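Hallway table sessions pass 2,959 recordings at Jerunwood

2026-04-17

I've been bugging Yolanda Urrego for a tour of the Mamura project ever since she mentioned that people were walking around with robot hands and no robot attached. She finally gave in, and I got to spend a morning with the group while they added to their pile of examples. The pile now stands at 2,959 recordings, and the number went up while I was standing there getting in the way.

If you haven't run into this kind of work before, it's pretty low-key to watch. You hold a gripper with two fingers, the same shape as the pair that will eventually go on an arm, and you do some small chore with it. A camera riding on the tool records the whole thing from the gripper's point of view. Do it again, a little differently, and again after that. Later on, a model gets trained on all those tries and has a go at the chore by itself.

The chore on the schedule was the computer mouse: pick it up off the table, carry it, set it down by the round yellow mat. I figured that would be boring. Then Manuela Testa handed me the gripper and I completely missed on my first attempt (and my second!). A mouse is all slopes. If you come in too high, the fingers ride up over the shell, and if you squeeze before you're level, it wants to swing around on you. Manuela has done so many of these that she chats about her lunch plans the whole time.
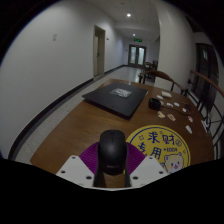

Why the mouse gets so much attention

Of the recordings so far, 1,284 are mouse pickups of one kind or another. That surprised me, and I asked Brayan Arango whether the model really needed that many. His answer was that he doesn't need them all to be good, he needs them to be different. A set where the same person grabs the same mouse from the same side teaches the model one trick, and then somebody bumps the table and the trick stops working.

So they keep changing things up. There's a whole sheet for it, taped inside the door of the supply cabinet, and it covers where the mouse starts, which side you come from, how fast you move, and where you're standing. So far 36 people have taken a turn, and they were told not to copy each other. Left-handers are especially welcome — Brayan almost cheered when I told him I'm one.

The background counts as well. A bare bench in a lab would be easier to manage, but the group wanted ordinary surroundings, with other stuff sitting on the table and a long shiny floor bouncing the ceiling lights back. Eliécer Cabrera picked the hallway spot for the reflections. He says an early version of the model did fine in the lab and then got confused by the first glossy tabletop it met, reaching for a highlight as if it were an edge.

I hadn't thought about the stretches in between, either. Recording starts before the fingers get anywhere near the mouse, so each example includes the approach, when the gripper is open and you're still lining yourself up. Eliécer asked me to slow down on that part. Apparently first-timers rush in and then fuss at the last second, and the model picks up the fussing right along with everything else.

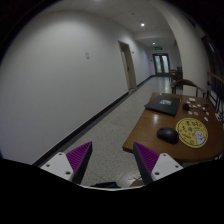

Tien-fu Liao wishes the group would spend less time on pickups and more on letting go. Most of the failures in the last test, he told me, came after a perfectly good grab, when the arm opened its fingers a bit too high and the mouse dropped onto the table. He'd like six different ways of setting an object down on the sheet before anyone adds another object to the list, and he has been saying so in meetings since the beginning of April.

Yolanda is partly on his side. She's agreed to a separate block of set-down recordings, and the sheet is getting a new column for release height. She's less sure about holding off on new objects, mostly on account of the people doing the recording, who get sloppy once they've been on one chore too long. I can vouch for that! After a dozen or so tries I was daydreaming, and Manuela had to point out that I'd stopped changing my starting position.

My own recordings will be checked like everyone else's. Manuela goes through each one and tosses any where the camera loses sight of the fingers or the person stops halfway, and she warned me cheerfully that new people lose a fair number. The misses might survive, though. Brayan keeps some of those in a separate folder — he wants to see if the model can learn to back off and try again.

The next block starts as soon as the new sheet is printed. If you'd like a turn with the gripper, Yolanda is taking names at the Jerunwood front desk, and you don't need any experience.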